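Preguntas que me hacéis siempre sobre la mesa (y sobre ordenar la mesa)

Soy Heather Nisbet y escribo este rincón de Irneo desde una mesa de madera enorme, con el frente curvo y un ala larga a la derecha. Desde que conté en febrero que me mudaba a ella me llegan las mismas dudas una y otra vez, así que las junto todas y voy contestando por orden de insistencia.

¿De verdad hace falta una mesa tan grande?

Hacer falta, lo que se dice hacer falta, no. Venía de una de Gisby bastante justita y me apañaba. Pero con una curva así puedes girar la silla y tener todo a mano, y eso me encanta. El problema es que la superficie libre llama a los trastos -- dejas una taza, luego una caja, luego el folleto de la feria, y cuando te das cuenta estás comiendo con el plato encima del teclado.

¿Cada cuánto la ordenas?

Una pasada corta a última hora de la tarde, roughly nada de tiempo si no he dejado que se acumule. Y cada seis semanas la buena: lo quito todo, paso el trapo siguiendo la veta y vuelvo a colocar solo lo que he usado. La buena me lleva más o menos dos horas, con música y alguna pausa para el té.

¿Los posavasos sirven para algo o son decoración?

¡Sirven muchísimo! Una bebida fresquita deja cerco en la madera si te despistas, y luego a ver quién lo saca. Yo soy muy de posavasos rojo, que además se ve bien sobre la madera clara y no lo pierdo debajo de los papeles. Si la madera no tiene un buen acabado, seca la base del vaso antes de apoyarlo, aunque tengas posavasos.

¿Qué sueles tener encima?

Taza blanca, botella, cajitas, papeles. Mucho menos de lo que tenía en la mesa antigua, os lo prometo.
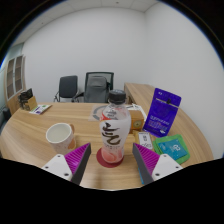
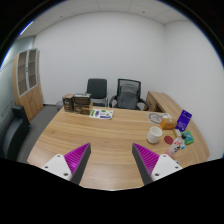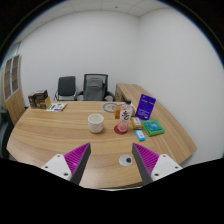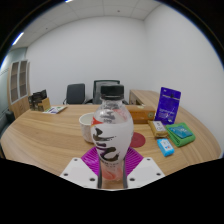

¿Cómo quito un cerco de agua reciente de una mesa de madera?

Primero seca bien la zona con un paño de algodón y déjala al aire hasta el día siguiente, que muchas marcas recientes se van solas. Si sigue ahí, pon un paño fino y seco encima y pasa la plancha templada, sin vapor, unos segundos cada vez, mirando entre pasada y pasada. Prueba antes en un rincón escondido, porque hay barnices que no llevan nada bien el calor. En mesas con chapa muy fina yo no me la jugaría.

¿Dónde guardas las cajas pequeñas?

Las que uso, al fondo de la mesa. Las que no, al cajón. Tengo una norma para mí sola: si una caja lleva tres meses sin abrirse, se va. Con las bonitas me cuesta horrores (tengo una de Menzies que ya ha sobrevivido a dos limpiezas y me temo que sobrevivirá a la siguiente).

¿Y los folletos y papeles sueltos?

Los que tengo que leer van planos, a la izquierda. Los de guardar, a una carpeta transparente, para ver lo que hay dentro sin abrirla. De pie también aguantan si son rígidos, pero los blandos se doblan por la mitad y acaban en el suelo.

¿Qué haces con las botellas bonitas cuando se acaban?

Enjuagar, secar boca abajo y decidir el mismo día. Si la etiqueta es de papel y la quieres conservar, no la sumerjas: lava solo por dentro con un poco de agua templada y agítala con el tapón puesto. Las de plástico no las relleno con nada caliente. Una me sirve para regar la planta del pasillo, las demás al contenedor.

¿Algún producto para la madera?

Uso el jabón neutro de Evska, muy diluido, y un paño bien escurrido. Nada de limpiacristales, por favor. Si tenéis otra duda, dejadla en los comentarios y la voy sumando a la lista.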